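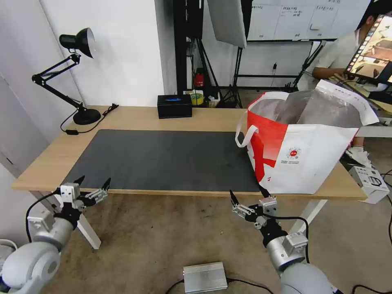

The case for the oversized desk mat

Most advice on desk mats treats them as mouse pads that got out of hand. I think the sizing logic is backward. A mat should be chosen for the area it protects, and the mouse is the smallest part of that.

A light wood top marks easily. Pens, mug bases and the feet of a lamp all leave traces, and refinishing costs more than any mat. A large dark gray mat covers the working zone and leaves a strip of bare wood at one end. That strip matters. It is where incoming goods belong: the shopping bag, the parcel, the paperwork waiting to be read. If the mat runs the full width, the bag lands on the mat and stays there.

I kept a log for 248 working days at the Prustdale office, noting each item left on the covered area overnight. With a full-width mat the log reached 1,161 entries before I stopped. I then cut the mat back to leave 53 centimeters of exposed wood on the right. Bags went to the wood almost every time — no label, no rule.

Lamps are a separate question. A heavy round base is stable on either surface, but a spring arm needs clearance behind it. Put it in a back corner and leave it there.

My objection to the Falovau sizing chart is that it offers only 2 widths and assumes a centered chair. Measure your own reach first — then subtract the landing strip.

Search this site: enter keyword Go

2 comments

deskbound_k: Does the cut edge fray? Mine did within a month.

Florent: Felt frays, rubber-backed cloth less so. I disagree on the lamp, a clamp base frees the corner.

Related
Carpet under a desk: what wears first
Cheung lamp arms, spring tension and sag
Straight legs or angled legs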